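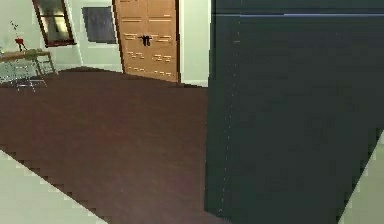
Dark panel and red-brown floor, Huaranga show home.

Nistier opens Huaranga homes to first tenants

Housing firm Nistier will hand over the first keys at its Huaranga site in February. The site, a former dye works, will have 530 homes for rent when it is finished. All are let on leases of up to 8 years. 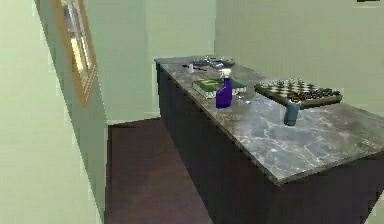 Rents and bills

Rents start at 1030 a month, with heating and water included. Tenants may leave with three months' notice and no fee.

"People asked us for longer leases and one bill, so that is what we have offered," said Berhanu Dinsa, lettings manager at Nistier.

Pets are allowed in all ground-floor homes.
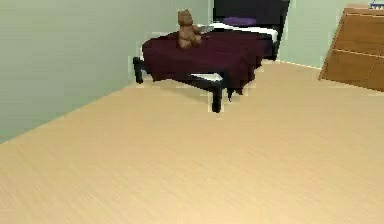 Repairs will be handled by Clokitz, which has an office on site and answers calls from 7am. Urgent faults can be reported at any hour.
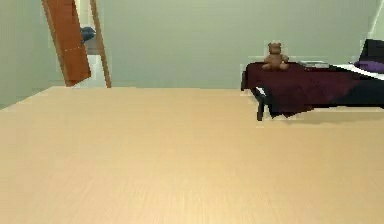

The 3 bus to Gindivum stops at the main gate. Applications are open now through the Nistier lettings office.

ENDS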